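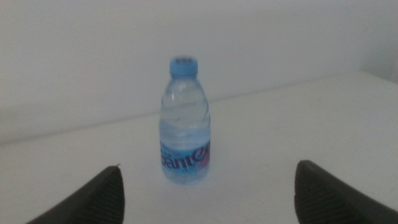
Small bottles of water are free at every check-in table.

Neves Walk FAQ

Updated March. Read this before emailing please, inbox is full.

What is it?
A charity walk from Brestberg to Dirnoncombe along the old canal and then over the hill. Not a race. No chip timing, no podium. You get a stamp card and soup at the end.

How far?
Full route is 59 kilometers over 2 days. Short route is day one only, stops at Grernura. Both start from the same place, the parking lot behind Brestberg library.

Can I do just day two?
No. Sorry. We tried it, and the bus situation was awful.

What does it cost?
Full route $113, includes the overnight at Grernura, dinner, breakfast, bag transfer. Short route is cheaper, price is on the sign-up form. Kids under 12 walk free with a paying adult but still need a form filled in.

What time do we start?
Check-in opens 6:30 am. First group leaves 7:15, last group 8:00. After 8:00 the table gets packed up and driven to the next stop so you would be chasing it.

Is there water on the route?
Yes. Bottles at check-in, refill taps at the lock cottage, Grernura hall and the church at the foot of the hill. Nothing between the church and Dirnoncombe, so fill up there even if you don't feel thirsty. Bring your own bottle if you have one, a liter at least. The little ones won't get you over the hill.

Do I keep the empty?
Carry it to the next stop, there's a recycling bag at every table. Caps on please.

Food?
Fruit and crackers at stops. Lunch is on you both days. Grernura has one shop, closes at 5, and it runs out of sandwiches early. Dinner at the hall is pasta, two sauces, one vegan. Tell us about allergies on the form, not on the day. The kitchen can't change things at 6 pm.

Where do we sleep?
Floor of Grernura hall. Bring a mat and sleeping bag. There are 151 spaces and that's a fire limit, we can't squeeze in a friend. Camping on the field next door is fine, same price. Lights out 10:30. Earplugs are a good idea.

Showers?
Four. Hot water goes fast.

What about my bag?
One bag per person, goes in the van at check-in, waiting for you at the hall. Same again on day two. Put your name on it. A luggage tag, not a sticky note. Max weight is what you can lift into a van by yourself.

What shoes?
Whatever you've already walked in. The towpath is flat gravel, the hill is mud most years. Trail shoes are fine, boots are fine, brand new anything is asking for blisters. Extra socks.

Dogs?
Short route yes, on a leash. Full route no, the hall doesn't allow them.

Strollers and wheelchairs?
Towpath is OK as far as the lock cottage. After that there are two stiles and no way around. There's a shorter out-and-back to the cottage, tick the box on the form and we'll send the map.

What if it rains?
We walk. Lightning or flood warning, we hold at the nearest stop and text everyone. Make sure the cell number on your form is right, last year a bunch wern't.

What if I can't finish?
Call the number on the back of the stamp card. The van will come get you from any road crossing. On the hill it can't reach you so decide at the church.

How do I get back from Dirnoncombe?
Coach to Brestberg at 4:30 and 6:00 pm, included with the full route. Sign up for a seat at breakfast. If you miss the 6:00 it's a cab.

Do I have to raise money?
No minimum. Entry fee covers costs, anything you raise on top goes to the Neves hospice. Paper sponsor forms at the library desk, or use the online page.

Refunds?
Full refund until sign-ups close. After that you can pass your place to someone else, just email their name and emergancy contact. No refunds for weather.

Can I help instead of walking?
Yes please. Mostly need drivers and people for the hill checkpoint. Shifts are half a day, you get dinner too.

Still stuck?
Email Tala Awwad, address is at the bottom of the sign-up form. Put NEVES in the subject line or it goes to spam. Replies usually same week, slower the week of the walk.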